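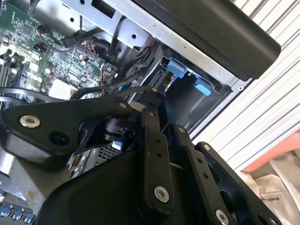 Section 5. Getting your old PC ready to be the family file box

Okay, by now you've picked a computer to retire into this job. Mine is a desktop tower that used to be my main machine, and I named it Altano because every computer on my network needs a name and I'd run out of pets. The steps work for pretty much any desktop, so don't worry if yours looks different inside.

Before you start

Shut the computer down from the menu, flip the switch on the back if it has one, and pull the power cord. Then hold the power button in for 5 seconds. Touch bare metal on the case before you touch any parts, and do it again every time you wander off and come back (I wander off a lot).

CAUTION: Never open the power supply itself. It can hold a charge even when it's unplugged.

Adding the storage drive

1. Take off the side panel. Put the screws in a cup. I once lost 2 of them in a rug and found one with my foot.

2. Find a free drive bay and slide the new drive in with the connectors facing the cables. It should go in without a fight.

3. Screw it down snugly. Snug is plenty – you're not building a bridge.

4. Plug in the data cable, then the power cable. Both plugs have an L shape inside and only go on one way, so if it won't seat, turn it over and try again.

5. Check that no cable is touching a fan. Then check again, please!

6. Put the panel back on, plug everything in, and start it up.

NOTE: If the new drive doesn't show up, shut down, unplug, and reseat the data cable at both ends. That was the fix for me and also for Kartini Ginting, who wrote in after trying the last version of this guide.

Setting up the shared folder

7. Format the drive. This wipes it, so read the drive name twice before you click.

8. Make one folder called Family and share it with a password. I tried separate folders for everybody and we ended up with four copies of the same vacation.

9. From another computer, open the folder and copy over something small. I used a batch of 62 photos. Open a few from the shared folder to make sure they look right.

10. Restart the file box and try again from the other computer. You want the share to come back by itself, without you logging in.

NOTE: Your file box is not a backup! Keep a second copy on a drive you can unplug and put in a drawer. Section 6 walks through how I do mine.

Home File Box Guide, revised August 2023 | Questions? Write to Honeylyn Fajardo | Back to top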